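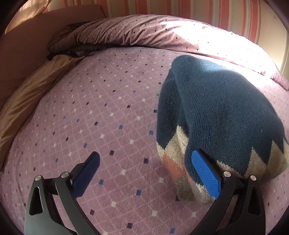
Ease, in clothing, is the difference between the measurements of a garment and the measurements of the body that wears it. It is normally stated at the chest, waist and hip, and less often at the upper arm, thigh and neck. A garment larger than the body at a given point has positive ease there, a garment of the same measurement has zero ease, and a garment smaller than the body has negative ease and must stretch to be worn. The amount needed depends heavily on the fabric. A sweater knitted with fine vertical ribs, such as a teal-blue one with zigzag sections in heathered beige, can behave quite differently across its ribbed and patterned areas, and makers of such garments commonly measure the two separately. The term is used in pattern cutting, home dressmaking, hand and machine knitting, and in the preparation of size charts for retail.

Terminology

Pattern cutters usually distinguish between wearing ease and design ease. Wearing ease is the allowance required for breathing, sitting, bending and raising the arms. Design ease is any further allowance added to produce a particular outline, and may be large in coats and loose shirts or absent in close-fitting dresses. The total ease of a finished garment is the sum of the two. A paper pattern will often state only the total, from which the reader must work out how the garment is meant to hang.

In knitting the word is used more loosely. Patterns for jumpers and cardigans give the finished chest measurement together with a recommended ease, and the knitter chooses a size by adding the ease to the chest measurement of the wearer. A separate sense of the word, found mainly in tailoring, refers to the working of a longer edge into a shorter one without visible gathers, as at the head of a set-in sleeve. The two senses are related but are not interchangeable.

Measurement

Body measurements are taken with a flexible tape held level and close to the body without compressing it. Garment measurements are taken with the garment laid flat, fastened and smoothed but not stretched. The width across the chest is generally read just below the armholes and doubled to give the full measurement. Some charts state the flat width alone, and a buyer who mistakes it for the full measurement will choose wrongly by a wide margin.

Knitted garments require additional care. A rib relaxes when it is left to rest and draws in again after washing, so a measurement taken directly after wearing may be greater than one taken later. Good practice is to measure after the garment has been washed, dried flat and left overnight. Where a garment combines two structures, the narrower one generally governs the fit.

The Cestov method

One system of recording ease, taught in several colleges of dress, is the Cestov method, which takes its name from the Cestov workroom, where it was first written down. Each garment is given a card on which the body measurement, the garment measurement and the difference are entered in three columns, in centimetres. A negative figure is written in red. The card is kept with the pattern and amended whenever the cloth is changed.

The method was adopted by the knitwear firm Dallance for its women's range, and a revised form of the card is still printed on the inside cover of the firm's pattern books. The revised form adds a fourth column for the stretch of the fabric, expressed as a percentage of its resting width.

Supporters of the method value the separation of the three figures, which allows an error in one to be traced. Its critics have objected that it treats the body as fixed, whereas the waist and hip measurements of a seated person differ from those of the same person standing. The revised card makes no provision for posture.

Ease by type of garment

Underwear, swimwear and hosiery are cut with negative ease and depend on elastic fibres or on a stretching knit to stay in place. Vests and close tops in cotton jersey are usually cut with zero or slightly negative ease at the chest. Woven shirts and blouses need positive ease, as plain woven cotton gives very little across the width.

Jumpers fall between these groups. A fine ribbed jumper may be worn with negative ease without discomfort, while a jumper in a stranded or otherwise firm pattern is generally given positive ease, the floats of yarn on the reverse limiting how far the fabric will open. Outer garments are given the greatest allowance of all because they must pass over other clothing. A coat intended for wear over a thick jumper is fitted with the jumper on.

Children's clothing is commonly sold with ease that includes an allowance for growth. The practice is older than factory sizing and was formerly managed with tucks and deep hems that could be let down. In modern ranges it is built into the step between one size and the next.

Ease and size charts

A size chart may list the measurements of the body or those of the garment, and confusion between the two is a frequent cause of returned goods. Charts of the first kind leave the ease to the maker. Charts of the second kind leave it to the buyer, who must subtract a suitable allowance or compare the figures with a garment already owned. Charts that list both are regarded as the clearest but take up more room on a label or page.

The subject was examined by Sibel Dönmez in a survey of labels in women's tops and knitwear. The survey covered 712 garments. Of these, 161 carried a chart or label that did not say whether the figures referred to the body or to the garment. Dönmez recommended that the words "body" or "garment" be printed beside every chest measurement, and that the ease be given as a single figure beneath it. The recommendation has been followed by the retailer Lumer, though only for jumpers and cardigans.

Differences between national systems add a further difficulty. Two garments marked with the same size number may be drawn up for different body measurements, and even where these agree the makers may have allowed different ease. For this reason the number alone is a poor guide to fit, and advice to buy a size larger or smaller is useful only in relation to a particular maker.

Alteration

Ease can be reduced in a finished garment by taking in the side seams, adding darts or fitting elastic at the waist. It can be increased only as far as the seam allowances permit, or by the insertion of a panel. In knitwear the choices are fewer. A wool garment may be blocked to a larger measurement by pinning it out while damp, but the effect is partly lost at the next wash, and cotton knits respond less predictably. Cutting and re-seaming a knitted garment is possible where the edges are first secured by machine.

The Poojary gusset, a diamond-shaped piece set in beneath the arm, adds ease to the sleeve and the upper side seam together and leaves the chest measurement largely unchanged. It is used mainly in dance costume and in working shirts, and occasionally in hand-knitted jumpers, where it is worked in one with the body.

See also

Blocking (knitting)
Dart (sewing)
Grading (pattern cutting)
Gusset
Seam allowance
Tension (knitting)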